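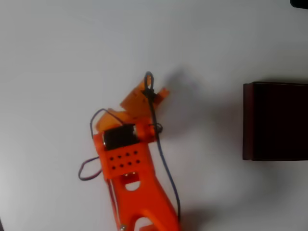 Garnisano table top, plain white

Garnisano Table Top – White

I've been selling table tops out of my shop for a good while now, and the plain white Garnisano is the one I keep ordering more of. I have one at home too, which my husband calls the kitchen annex, and I've rolled out pie dough on it, done my taxes on it and repotted a very unhappy fern on it (put newspaper down first, please!).

It's white. Just white, with no speckle and no fake wood grain. I used to carry a cream one as well, the Akton, and people would buy it thinking it was white and then send it back once they saw it next to their cabinets. So the Akton is gone and everybody seems happier. If you do want something warmer, ask me about the Trostmont, but that's a special order and I can't promise when it will get here.

What people use it for

Mostly sewing and craft rooms. A plain light top is great for small stuff – pins, beads, screws, the one jigsaw piece you've been hunting for all evening. Perihan Gökçe bought one for cutting quilt pieces and then came back in August for a second so her daughter could quit borrowing the first. I also sell a lot of them to people fixing up a desk in a spare bedroom, and to folks who take pictures of things they're selling online and want a clean background.

Size and fit

The top is 1000 mm on the long side. I know, I know, most of us think in inches, so call it a bit over three feet. Measure your wall before you order and then measure it again with the baseboard in mind, which I forgot to do with mine.

It comes as a top only. Legs are sold separately and you can use pretty much any screw-on legs or a pair of trestles. I like the McGrath trestles because they fold flat and I can shove everything behind the sofa when my in-laws come. If you already have legs, email me a photo of the mounting plates and I'll tell you what screws to get. Don't guess on screw length! I had a customer go straight through the top and we were both sad about it.

Cleaning

Warm water, a drop of dish soap, a soft cloth. Dry it when you're done. For pencil marks I use a regular white eraser. Ballpoint takes some patience and a little rubbing alcohol on a cotton ball, and I'd try that near the back edge before you go at the middle.

Please don't use scouring powder or the rough side of the sponge. It will dull the finish and then you'll have a cloudy patch that you notice every time the sun comes in. And use a trivet for hot pans. Cut on a mat as well, especially with a rotary cutter.

Getting it to you

I ship them boxed with padded corners, and it takes two people to carry one up the stairs comfortably. Open the box when it arrives, even if you're not ready to set it up, and check the corners. If one is dinged, send me a picture and I'll swap it.

You have 90 days to change your mind. I'd like it back clean and in the original box if you can manage it, and return shipping is on you unless I messed up the order (it happens, usually when I'm packing and talking on the phone).

Local pickup is free and you're welcome to come look at the one in the shop first. Bring a cabinet door or a paint chip if you're trying to match something. Ring the bell, I'm usually in the back.

Page updated 2018-06-05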